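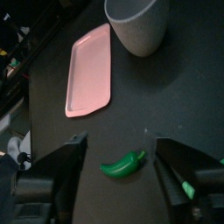

Whoever decided that a robot should learn to set out a tray had clearly never worked a lunch rush, according to one of the line workers at Stemell, and she would like it noted that she said so in February, before anyone asked her.

They have asked her a good deal since. Stemell packs play-food sets: the trays, the cups, the vegetables that end up under sofas from coast to coast. For years the packing was done by people standing at tables, talking. Then the company signed up for Adasard, a program that puts a robot arm at a table of its own and has it practice, over and over, until it can put a pepper where a pepper goes.

A pepper is harder than it looks. It curves. It shines. It has a thick end and a thin end, and a stem that sticks out at the angle most likely to cause trouble. A packer picks one up while describing her sister-in-law's kitchen remodel. The arm has to be shown, and the people doing the showing are the packers, who steer it through the motions and have discovered that they have no idea what their own hands do all day.

"You try to explain how you pick something up," one of them told me. "You just go get it."

The company's handout says each trainer should complete 200 good pickups before moving to the next toy. What makes a pickup good was left to the trainers, and this has produced the longest argument in the building since the thermostat. One camp holds that the pepper should be grasped at the middle, like a civilized vegetable. The other says to go for the fat end and get on with your life. Both methods have been taught to the arm, which now has opinions from each side and acts on them with the confidence of a new assistant manager.

Pay was settled early. Trainers get a bump for the hours they spend at the arm, and 8 people are on the list for it. Standing all day hurts and steering an arm mostly doesn't, so the list filled up in one break. The ones who missed it have been gracious in the way people are when they plan to bring it up forever.

The harder question is what happens once the lessons end. Management's position is that Adasard will take the dull sets and the packers will move to the fancy ones, which sell under the name Pastor and come with a tiny cheese grater. There are 800 of those to get out on a decent day. Whether that number needs all the people now on the floor is something I asked three times and was answered warmly each time.

Valex, down the road, put in arms of its own and kept its crew, or most of it, depending on who is buying the coffee. Stemell's packers know people there. The reports are mixed. The work is quieter, and you get your lunch on time. You also spend more of the day looking at a screen, waiting for a machine to want you, and there's less chance to talk, which several people mentioned before they mentioned money.

I sat in for the last hour of a shift. The trainer on duty let me have the controls for 10 minutes, and I closed the grip on a great deal of air. She took over and talked the whole time, about her knees and a casserole, and didn't seem to be watching the arm much at all. Then she logged her count, wiped down the controls and went to find out who had taken her parking spot.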